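Bramwell small backpack, pink
Review by Vittoria Leone
14 February 2026

I bought this backpack in December for my daughter, who goes to school by bus and must carry everything herself. I looked first at the Divstead one, which her friend has, but it was too stiff and heavy for a child of her size. The Bramwell is a soft fabric bag and it weighs 300 grams on my kitchen scale.

The colour is pink, with the front panel in a deeper rose. In the shop photo it seemed one single pink, so this was a small surprise, but she likes it more like this. The straps are lighter than the rest and I was afraid they would become grey very soon. After two months they are a little dark near the shoulders. I washed them by hand with normal soap and most of it went away.

Now the part which interests me more, the packing. The bag has no hard back, so it does not stand up alone. When it is empty it falls on itself like a jumper. For filling it, I find it is better to lay it down flat, open the zip completely and push the books in first, against the side of the straps. If you put the pencil case first, it goes to the bottom and makes a bump, and the books then sit crooked.

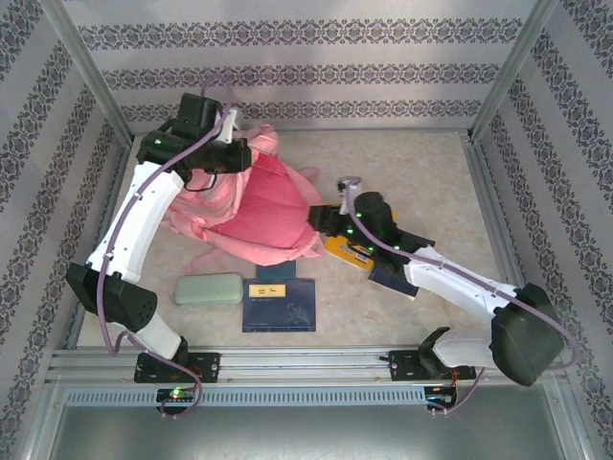
The pencil case with rounded corners goes in last, on top of the books, and the notebooks slide between. We have a dark blue notebook for drawings which she wants always near the zip, so she can take it on the bus. A box is more difficult. The corners push on the fabric and you see the shape from outside, and I would not put there a box with food without a second bag.

The zip is good but it is not fast. At the curve it stops sometimes and you must hold the fabric with the other hand. My neighbour Denise Bickerstaff bought the same model for her grandson and she has the same problem, so I think it is not only mine.

I wrote to the shop, Fimelgate, to ask if there is a version with a harder back. They answered the next day that there is not. They were polite.

I would buy it again for a child who carries a few books. For an older one, with heavy folders, I would look for something with more structure. Four stars.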